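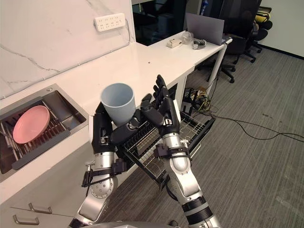 **Maksymiv Library Trust**
The reading room will keep winter hours beginning in December. Doors open at 10 a.m. and close at 6 p.m. (1/5)

**Maksymiv Library Trust**
Borrowers may now keep local history titles for two weeks. Renewals are made at the front desk or by phone. Maps and bound newspapers remain for use in the building. (2/5)

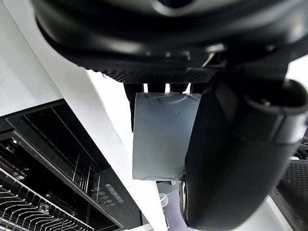
*Pale panel with slightly worn edges.*

**Maksymiv Library Trust**
The Brunerov bequest has been cataloged. It contains 830 letters, most of them on the grain trade. Requests should be sent to Giorgia Marras, Archives. (3/5) 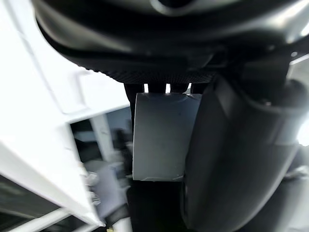 *Light gray block.*

**Maksymiv Library Trust**
Liudmyla Vakulenko will speak on family papers and how to store them. Seating is limited to 50. (4/5)

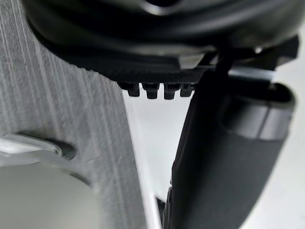 Bulletin, No. 2

The printed bulletin is available at the desk. Corrections to the donor list should reach Eino Ojala before the next number goes to press. (5/5)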